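Materials and Surfaces, Week 11
Marble, and the things people say about it
Notes by Ngan-ling Yen

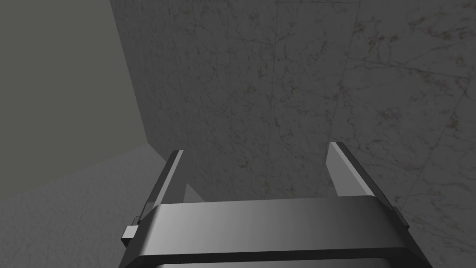
Fig. 1. Marble-textured wall, computer rendering.

Read before Friday: the Jakab chapter on stone in public buildings. Skip his section on "noble materials" unless you want something to argue with.

What it is
Marble is limestone that has been changed by heat and pressure. The calcite grains regrow and lock together, and impurities such as clay or iron oxides become the veins. That is the geologist's meaning. In the stone trade, "marble" has long been used for almost anything that takes a polish, including plenty of ordinary limestone. When a catalog says marble, ask which meaning it is using. Often the catalog doesn't know.

Claim 1: marble is durable
Compared with what? Calcite is soft, at 3 on the Mohs scale, and a kitchen knife will scratch it. Vinegar and lemon juice etch it. Old marble buildings are often offered as proof, but we only see the ones that are still standing, and many of those have been patched and recut. Shu-fen Chung's survey of the Grundura arcade lists 100 wall panels, of which 20 are later replacements. The visitor leaflet calls the walls "original."

Claim 2: marble is cool
It feels cool because it conducts heat away from your hand faster than wood does. Leave it in a closed room through August and it will settle at room temperature like everything else in there. Sellers tend to mix up the two.

Claim 3: you can always tell the real thing
I doubt it. Painted marbling was a respected craft for centuries, and scagliola (plaster with pigment and glue) has fooled careful people. Printed surfaces are harder to judge from a few feet away. Look for a repeat in the veining, and look at an edge if one is exposed. Neither test is final. Book-matched slabs mirror each other on purpose.

For discussion
Pao-chu Lo argues that imitation marble is dishonest. Szu-yu Ng replies that a thin slab glued over brick is hardly more honest. I lean toward Ng, though her evidence comes from 2 buildings, Manolakis and Bustside, and she picked both of them herself.

Bring one page on either position. Quote your sources.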